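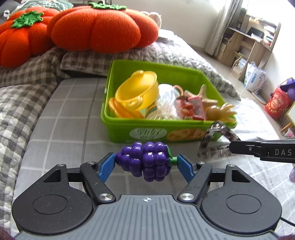 Como montar uma demonstração de garras manuais para um dia de portas abertas

Em outubro a Sikwood abriu as portas pela primeira vez e sobrou pra mim organizar a estação das garras manuais. Como já recebi 11 mensagens perguntando como a gente fez (oi, Wilmer, a sua foi a mais comprida de todas!), resolvi escrever o passo a passo de uma vez. É um roteiro pra grupo pequeno, com duas garras e visitantes que nunca seguraram uma na vida. Quem já coleta dados todo dia pode pular direto pra parte da caixa.

Aviso logo que eu fiz várias coisas erradas na primeira rodada e vou contar todas, porque acho que ajudam mais do que as certas.

O que separar

Duas garras manuais, com as pastilhas dos dedos limpas (as nossas são azuis e qualquer fiapo aparece)
Uma caixa plástica aberta em cima, de preferência numa cor forte
Brinquedos e miudezas de casa, de formas bem diferentes
Uma superfície macia e larga - a gente usou a cama mesmo
Um pano umedecido e um pano seco
Uma ficha com os nomes, pra fila não virar bagunça

Eu tinha planejado usar uma mesa. A Yaneth Grajales insistiu na cama e ganhou a discussão: brinquedo que cai no colchão fica no colchão, e na mesa ele vai parar embaixo do armário. Outra coisa boa da cama é que os visitantes relaxam. Na bancada do laboratório todo mundo fica com medo de encostar nas coisas, e ali, com almofada de abóbora e manta do lado, as pessoas já chegavam pegando.

Passo 1: escolha objetos que se comportem diferente

Comece com alguma coisa que dê certo de primeira. O nosso cacho de uvas de brinquedo foi perfeito pra isso, é fácil de pegar atravessado e os gominhos dão onde a pastilha apoiar. Depois vá subindo: uma panelinha com alça, uma caixinha de papelão, uma coisa mole, uma coisa cheia de braços. O Jhair Puma queria colocar só comidinha de plástico e eu quase deixei, mas a graça está na mistura. A presilha de cabelo, por exemplo, foi minha última ideia e virou a preferida dos adolescentes.

Evite coisa que quebra e coisa de valor sentimental. Eu levei uma xicrinha da minha avó pro ensaio e passei a tarde inteira suando, guardei antes do primeiro visitante chegar.

Passo 2: arrume a caixa sem arrumar demais

Se você enfileira tudo direitinho, a pessoa pega os objetos em ordem e acabou em dois minutos. Se joga de qualquer jeito, ela não consegue entrar com os dedos da garra e desiste. Eu fico no meio do caminho: panelinha deitada num canto, alguma coisa enfiada embaixo dela, os cotonetes em pé no potinho deles, e um ou outro objeto já encostado na borda pra servir de isca.

Tire uma foto da caixa pronta antes de começar. Entre um grupo e outro você vai precisar refazer tudo em pouco tempo e a memória não ajuda nada, a minha pelo menos não ajudou.

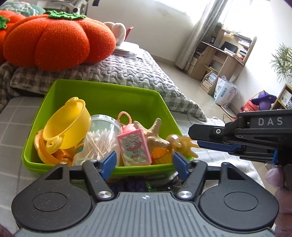
Passo 3: deixe a pessoa segurar antes de explicar

Esse foi o meu maior erro. Na primeira rodada fiz uma introdução enorme, falei de pulso, de ângulo, de sincronizar gravação, e vi treze olhares perdidos na minha frente (13 pessoas, o grupo das dez da manhã, desculpem!). Na segunda rodada entreguei a garra na mão da primeira da fila e pronto. A pessoa abre, fecha, ri, abre de novo, e aí sim começa a perguntar.

O que eu digo agora cabe em pouca coisa:

Segure pelo cabo sem apertar com força
Abra os dedos antes de chegar perto do objeto
Chegue devagar e feche só quando os dois lados estiverem na altura certa
Solte com calma, sem sacudir

A pergunta que mais ouvi foi "mas cadê o robô?". Respondo que a garra manual serve pra gente mostrar o movimento com a própria mão, e que a gravação desse movimento é que vai ensinar o braço depois. Quem quiser saber mais, mando falar com a Glykeria Theodorakopoulos, que tem muito mais paciência do que eu pra explicar calibração.

Passo 4: coloque duas pessoas ao mesmo tempo

Com uma garra só, metade do grupo olha pro teto. Com duas, vira quase um jogo! Uma pessoa trabalha de frente pra caixa e a outra entra pelo lado. Combine antes quem vai em qual objeto, senão as garras se encontram em cima da mesma coisa e alguém puxa. Eu falo em voz alta: "você na presilha, você nas uvas", e troco a cada rodada.

Guarde o bicho de borracha cheio de bracinhos pro final. Ele é molenga, dobra onde você não espera, e a primeira reação de todo mundo é apertar demais.
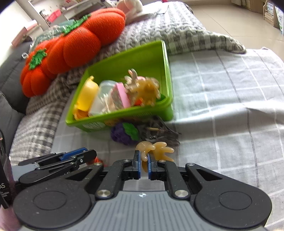

O truque é fechar bem no miolo, onde os braços se juntam, e ignorar as pontas. Quem tenta pelas pontas costuma levantar um tentáculo e deixar o resto pra trás. Crianças descobrem isso bem rápido, e os adultos preferem insistir (o Pascual Gaete tentou pela ponta a tarde toda, por princípio).

Se a caixa sair do lugar ou inclinar, deixe. Eu ficava correndo pra endireitar e só atrapalhava quem estava no meio do movimento. Espere a pessoa terminar, aí você ajeita.

Passo 5: entre um grupo e outro

Passe o pano umedecido nas pastilhas e depois o seco. Confira os parafusos dos dedos com a mão. Devolva os objetos pra caixa olhando a foto do passo 2 e veja se nada rolou pra debaixo da manta. Beba água, você vai falar muito mais do que imagina.

Se for gravar as tentativas, peça autorização por escrito já na ficha da entrada. Eu deixei pra pedir na saída e tive que descartar a manhã inteira.

Pra próxima edição quero testar uma terceira garra e uma rodada de guardar tudo de volta na caixa, que o Jhair jura que é mais difícil do que tirar. Se alguém montar uma estação parecida, me conta nos comentários quais objetos usou, que a minha coleção já está pedindo reforço.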